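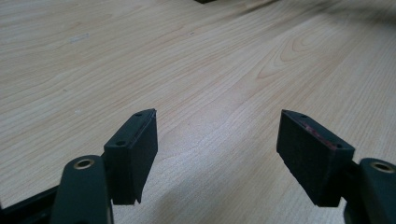 朝圣者接待处与公共厨房 安全检查表(二月)

地点:Putov 静修中心
检查人:Margus Koppel
复核:Dionysis Drakos

一、礼拜厅
1. 鞋架与入口通道:合格。通道净宽已复量,门可全开。
2. 地毯接缝:需整改。讲经台左侧翘起,暂用胶带固定,待 Manolakis 来人重铺。
3. 油灯与香炉:合格。底座稳固,与帷幔的距离符合规定。
4. 核定人数:300 人,告示已贴在门内侧。节日当天须有人在门口计数。

二、公共厨房
5. 燃气软管:合格。去年更换,无裂纹。
6. 大锅灶台:合格,但三号灶旋钮偏紧,开火前先试一下。
7. 灭火毯:缺一条。已向 Willeo 订购,单号 758。
8. 素食与外来食品分开存放:合格。冰柜第二层标签脱落,当场补写。

三、经书室
9. 湿度记录:一月漏记四天,请值班人补签说明。
10. 藏书清点:1,619 册,与目录一致。其中 19 册待修补,单独放在下层柜内,不外借。
11. 应急灯:不合格。靠窗一盏断电后不亮,Deltia 答复可换电池,不必换整灯。

四、室外
12. 洗足池防滑垫:合格。
13. 台阶扶手:松动,螺丝已拧紧,下月再看。

复核意见:第 2、11 项未完成前,晚祷后礼拜厅和经书室不留人过夜。第 7 项到货后请直接挂在厨房后门旁,原来的挂钩还能用。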